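Collecting demos in the simulator, part 2

1 May 2023

Since the last post I've mostly been recording examples. The plan hasn't changed: I drive the simulated arm by hand, the software saves what the arm did along with what the camera views showed, and later a policy gets trained to copy me. The training takes one evening. Getting enough decent examples has taken up most of my spring.

I now have 453 recorded episodes. Of those I've thrown out 42, mostly for dull reasons. In some the object went through the table when the physics step was too large. In others I stopped the recording too early, and the last motion was missing. A few were fine except that I'd typed the wrong task sentence, and I fixed those by hand in the log.

The recorder is called Lemetti. It's a small script I started in November, and it does very little. Press a key to start, press it again to stop, answer yes or no to whether the try was good. The scenes come from a folder called Womberg, which has a kitchen, a workshop and a couple of living rooms. Each time I reset, it shuffles the small objects and moves the viewpoint a little.

The shuffling was off for the first week. I didn't notice until I plotted the starting positions and saw them all sitting on top of each other. The policy trained on that week was very good at reaching for one spot on the table and no use anywhere else. I kept those episodes, but they count for less in the training mix now.

I've also slowed down. My early demos were fast and jerky, with long pauses while I thought about what to do next. The model learned the pauses too. It would get halfway to an object and just hang there. Now I plan the whole move before I press the key, and I trim any still stretch longer than 2 seconds.

Hand tools have been the hardest group so far. Blocks and cups are forgiving, but with anything long and thin the wrist angle matters a lot, and I have to be consistent about where I take hold.
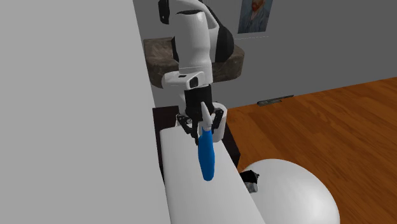 Yaryna Prokopenko wrote to me that consistency may be the wrong goal, and that she would rather have a wide spread of grasps, including a few clumsy ones with a recovery at the end, so the policy has seen what to do when it drifts. I think she's right about the recoveries. I'm less sure about the spread, at least with a set this small.

So the next batch will have four kinds of start: the normal one, one with the arm too far left, one too far right, and one with the gripper already partly closed. I'll tag them separately so they can be left out if they make things worse. I expect it to take about two weeks at my current pace.

Still to do: back up the episodes to the second drive, rename the workshop tasks, and find out why Lemetti drops the last few steps when the disk is busy.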